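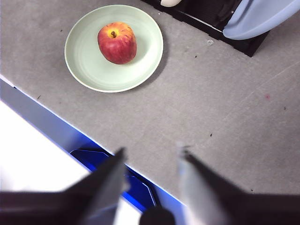 Press Releases | Workplace & Catering

Lorkholm brings robot arms into the tray kitchen at Petton, and keeps its kitchen team

December, by the Lorkholm press office

Lorkholm, which prepares meals for hospitals and care homes, has started to use robot arms for a part of the work in its kitchen at Petton. The arms put fruit, lids and small dishes in their places before the trays go to the wards. The first 7 work stations are in daily use now, and the company has decided that the kitchen team of 168 people will stay at the same size.

The kitchen sends out 4,000 trays every day. Until this autumn each of them was filled completely by hand, by people who stood at a moving belt for the whole shift. In the yearly staff survey the belt was always named as the most tiring place in the building. Many colleagues wrote of pain in the shoulder and the wrist, and the early shift, which begins at 5 a.m., was difficult to fill.

The new stations were built together with Fimolari, a supplier of handling equipment. Each arm has a gripper with two fingers and a small camera close to it. Fruit was chosen as the first task. An apple is never exactly the same size as the one before it, and it bruises when it is held too strongly, so the kitchen staff spent many hours with the technicians to find the right grip. Their advice also changed the order in which the plates are placed, and the height of the tables.

For the employees the day looks different now. A person who worked at the belt before can be trained as a station operator. The training takes 20 hours, it is held during paid time, and it ends with a practical test in the kitchen. Operators fill the supply, clean the fingers, check the plates and stop the arm when something is not in order. They also change place with colleagues in diet control every two hours. Special diets, soft food and all hot meals are still portioned by hand.

"We did not want a machine that people must run after," the management of the Petton kitchen states. "The operator decides the speed. If the operator wishes to work slower on a Saturday, when we have fewer trays, then the arm works slower also."

The works council took part in the planning from the first meeting. It was agreed that the camera pictures are used only for guiding the arm and are not used to measure the performance of any person.

In the next step Lorkholm will prepare the same kind of station for its smaller kitchen at Hou. Employees there are invited to visit Petton and to try the work themselves before the layout is fixed.

Press contact: Lorkholm press office, Petton kitchen | © Lorkholm. All rights reserved. | Back to top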